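Thread time! We lost most of a week of demonstrations to one daft fault, and I've learned so much from it that I have to share. Fostis (our two-handed rig, you hold a gripper in each hand and a robot learns from the recordings) started lying to us about where its left hand was.

First sign: the robot trained on our new batch kept closing its fingers 7 mm short of the book. Every single time. Right arm perfect, left arm grabbing air. Lovely, consistent, baffling.

The job we teach is simple tabletop stuff - pick up a card, move a book, put things in a box. The marker cubes on the grippers tell the tracking where each hand is.

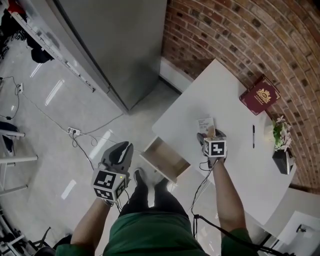
Reply from Villca: did you check the cube mounts? Ours crept after a few hundred grabs and the software never complained.

Villca, you beauty. Not the mount for us, but close enough to send us digging in the right place! The cube was solid. The calibration file was not.

Drultov, our logging software, saves a fresh offset whenever a gripper is unplugged and plugged back in. If the hand is moving at that moment, it saves rubbish and carries on smiling.

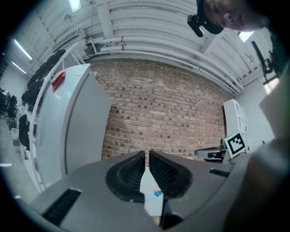 So a cable got tugged mid-session, the left side reconnected, and from then on each recording carried the bad offset. 200 demonstrations, all wrong by the same amount.

The safety bit matters more. A robot that thinks its hand is 7 mm away from where it is can push down into a table quite happily. Ours did, once. It hit the force limit and stopped, and I was very glad we'd set that limit low.

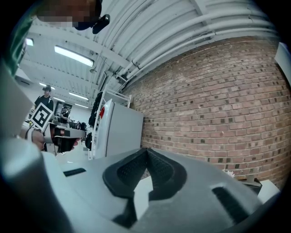
Feltlow asked whether we could just correct the old recordings and keep them. Great question!

Mostly yes. The error is constant after the reconnect, so we shift the left hand back and check it against the video. It took 40 minutes to write the script and far longer to trust it.

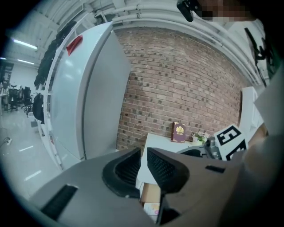

New rules since then: cables get strain relief, any reconnect ends the recording, and Drultov won't save an offset unless the gripper is still. I'm chuffed with that last one.

Next up is re-running the left arm at quarter speed with the repaired set. Will post how it goes!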